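### 3.2 How small containers are laid down on the kitchen table

In the homes we visited in Bukville, the kitchen table was the place where small bottles and tubes waited before they were put away. People came in with the shopping, or they emptied a bathroom shelf, and the things went first on the table. We call this moment the *first lay*. It has received little attention in studies of household order, which usually begin with the cupboard and its categories (Domínguez and Jara look at drawers, Garrido at pantry shelves). We wanted to know if the first lay already has some order in it, or if the order comes only later, when a person decides where each thing belongs.

The material comes from 20 households. Each was visited for two sessions, the first in August and the second when the household had returned to its usual routine. In both sessions the person was asked to put a group of small containers on the table in the way he or she would do on any other day, and then to talk with us about where the things would go next. We did not give a time limit. The table was left as it was, with its own cloth, because several people told us in the pilot visits that a bare table felt like a shop counter to them.

Two observations are of interest for the present section.

The first is about standing and lying. Tubes with a wide flat cap can stand on the cap, and in the bathroom most of our participants kept them so. On the kitchen table the same persons often laid them down. When we asked, the answers were practical. Aldana Pereyra, who did the interviews in this part of the town, noted that many participants spoke about the cloth: on a thick cloth a tube standing on its cap falls easily, and one fallen tube may take its neighbours with it. One participant said that she "saves them the fall". Bottles were also laid down, although less often, and mostly when tubes were already lying there.

The second observation is about distance. Containers of different form and size were put close together, sometimes touching, while the bag stayed to one side. We had expected that people would separate the kinds already at this point — tubes with tubes, bottles with bottles — but this was not common. In the interviews the close group was described as "the things I still have to think about". Space between two objects seemed to mean that a decision had been taken, and closeness that it was still open. Figure 2 is a typical case from the Ververidis set of the material.

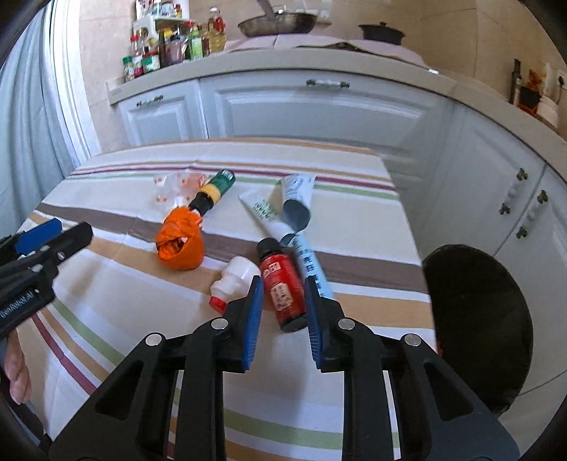

**Figure 2.** Tubes and bottles lying on a striped tablecloth, with a crumpled orange bag-like bundle on the left half of the table.

Three tubes and two bottles are close together in this case, and none of them stands. The coder must also decide what to do with overlaps and contacts. Following Insaurralde's rule, we counted two containers as neighbours if no other object could be placed between them without moving one. By this rule the slim light blue tube is a neighbour of the red bottle. The stripes of the cloth were of some help to the coders as a reference for direction, but we did not find that participants followed them when they laid the things down.

There is one limit we should mention. The participants knew that the table was the subject of the study, and some of them may have laid the things with more care than usual. In the second session this effect looked weaker to us, but we have no measure for it. The question of how the close group is later divided is treated in Section 3.3, where we use the sorting talks recorded in Trurcombe.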